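Braler Work Table with Butcher-Block Top
Item 2407
Sold by Plidinside, Fengate

Home > Packing and sorting > Tables and tops

The Braler is a work table for people who pack small goods by hand or prepare mixed orders: snack bags, sachets, tea, seeds, small gift sets. It has a top of light wood strips joined side by side, and a black aluminium rail frame which goes all the way round. We sell it as a table only, or together with one orange sorting bin.

Many of our customers come from a folding table or an old kitchen table. They write to us that the first difference they notice is how quiet the top is when they put things down. The second is the colour. On pale wood a red or blue packet is easy to see, also in the evening under a lamp, and you find the last one quickly.

The top

The strips go from blond to a light tan, and no two tops are the same. Please do not choose this table if you need a perfectly even colour. Faint lines between the strips are normal and you do not feel them with the hand. We oil each top 3 times before it leaves our workshop. After this you can oil it again every April, or when the wood begins to look tired.

The surface is good for closed packets. For open food we recommend to put a tray or a clean sheet between the food and the wood.

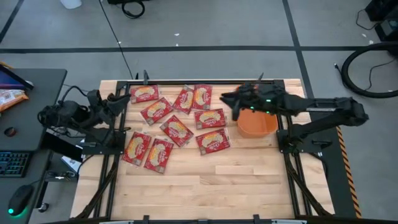
Flat glossy bags slide easily, so you can push them with one hand towards the bin and keep the other hand free for the list. Dong-hyun Ra, who designed the table, packs from left to right and keeps the bin on the right side. If you are left-handed, simply move it to the other side - nothing is fixed.

The frame

The rails have a slot along their length. You can attach lamps, hooks or a small shelf from the Bae range with the screws in the bag. Diagonal struts near the lower corners help to keep the frame stiff. To tighten the frame you need one hex key, and it is in the box.

Orange-and-black hazard tape is available for the outer side of the frame. We suggest it if people walk past the table with trolleys. It is stuck on by hand and you can order it on one side or more.

The bin

The bin is orange plastic with rounded corners and a divider inside. Use one part for the packets that are ready and the other for those with a bad seal or a bent corner. Wash it with warm water and a little soap. It should not go in the dishwasher.

What is in the box

Wooden top, already oiled
Frame rails and struts
8 corner brackets
Bag of screws and hex key
Orange bin with divider (only with the set)

Delivery

Tables leave Fengate within 7 working days. The box is heavy, so please have a second person at home. Orders for this year should reach us by 19th November, later ones we send after the holidays.

Questions from customers

Can I cut the top shorter? Yes, but please oil the cut side the same day.

Can I order a second bin? Yes, it is sold separately. Write "extra bin" in the order notes and we add it to the invoice.

For larger orders or a spare part, please write to Kyung-hwa Son at the Plidinside sales desk and give the item number.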